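Brunwood workshop arm moves to glass bottles

A group of members at the Flatondale shared workshop has begun running its home-built gripper arm on glass bottles, after a summer spent on cardboard boxes and plastic cups.

The arm, which the group calls Major, was assembled over the past year from hobby servos, printed brackets and a secondhand aluminum column. It has two fingers and a small camera at the wrist. Ekua Asante, who designed the fingers, said glass was picked as the next step for its weight and for the trouble it gives to cameras.

"A cup is one shape and one color," Asante said. "With a bottle you get the reflection, the label and whatever is behind it, all in the same few pixels. The old software kept aiming at the highlight."

The current task is to move bottles between a foam box and the tabletop. Grip force is limited in software and can be changed between runs. Asante put the empty weight of one test bottle at 315 grams, measured on the workshop's kitchen scale. Liquid adds to that and shifts as the arm tilts, so the wrist is held to 45 degrees or less during a lift. 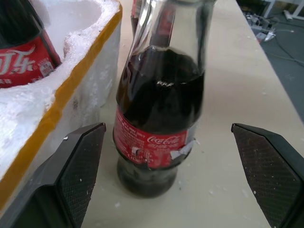

The fingers are on their second design. The first set had flat rubber faces, which slid on smooth glass when the arm changed direction. The replacements carry a diamond-pattern grip pad on the inner face and taper to a point, so that they can get down beside a bottle that is standing close to something else.

Foam dust remains a problem. The box sheds when it is cut or knocked, and crumbs stick to the pads. Wumpini Kwofie, who keeps the test log, said the pads are now wiped at the start of each session and again whenever a slip is recorded. A felt lining for the box has been discussed but not bought.

Kwofie has logged more than 300 attempts since the change of fingers. Results have not been published. He said most failed attempts came from approach height -- the fingers closing too far up, on the narrow part of the bottle -- and that a fixed offset in the control code had reduced them.

Amândio Torres is rewriting the camera calibration, which at present has to be repeated every time the arm is unbolted from the table. The new version is due in November.

The arm can be seen running at the workshop on Saturday from 2 p.m. Drawings for the fingers are available from the front desk.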